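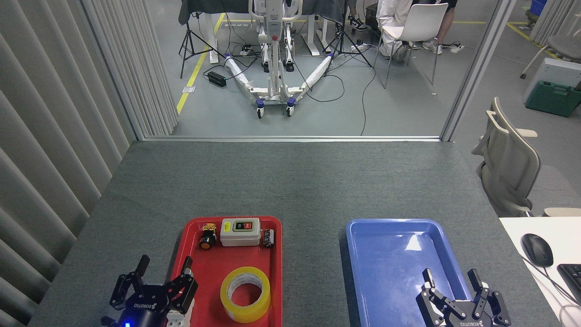

Skavbridge: The Long Cut (2-Disc Blu-ray)
Directed by Ok-hee Chae
Label: Drusley
Region: A/B/C (plays on any Blu-ray player)
Running time: 239 minutes
Status: Pre-order, shipping in March

We've been waiting for this one for years! Skavbridge had a short run in theatres, a bare-bones DVD with a cover that looked like it belonged to a different movie, and then nothing. If you saw it back then you'll remember the ferry chase and the dreadful mustard coat. You may not remember that the distributor took more than an hour out of it, including nearly everything set in the town before the flood.

Ok-hee Chae has put it all back. The Long Cut was scanned from the original 35 mm negative and she sat in on the colour grade herself, so the night scenes are finally dark (properly dark, you'll want the lamps off) and the greens in the marsh sequence don't look like pea soup anymore. The grain has been left alone. There's an intermission card right where the first disc ends, which makes a handy time to put the kettle on.

Sound is the original stereo, plus a new 5.1 mix. We'd start with the stereo. Cirilo Montes wrote his score for a very small group of players and it sits beautifully there – the low clarinet under the bridge scenes is a favourite of everyone at the shop.

On the discs
Disc one: The Long Cut, part one. Commentary by Ok-hee Chae.
Disc two: The Long Cut, part two. Commentary continues. Interview with Cirilo Montes on the score. Costume and make-up tests (silent). Trailer.
Subtitles: English for the deaf and hard of hearing, French, Korean.

In the box
The first 500 copies come in a rigid slipcase with a fold-out map of the town and a booklet with Chae's shooting diary. Her entries on the second week of rain are worth the price by themselves. Once those are gone, the set continues in a standard case without the map or booklet, same discs.

Please note that the theatrical version isn't included. Drusley had hoped to add it, but the rights sit elsewhere. Hang on to your old DVD if you're fond of the shorter ending.

Ordering
One slipcase copy per customer, please. Your card is charged when the order ships. If you're ordering Dravo at the same time (Chae's first feature, back in stock and a terrific little thriller), both will go out together in March unless you choose separate shipping at checkout. Slipcases travel in a double-walled mailer, and if yours arrives with a crushed corner, send us a picture within two weeks and we'll sort out a replacement while we still have them.

Page updated 10 January 2026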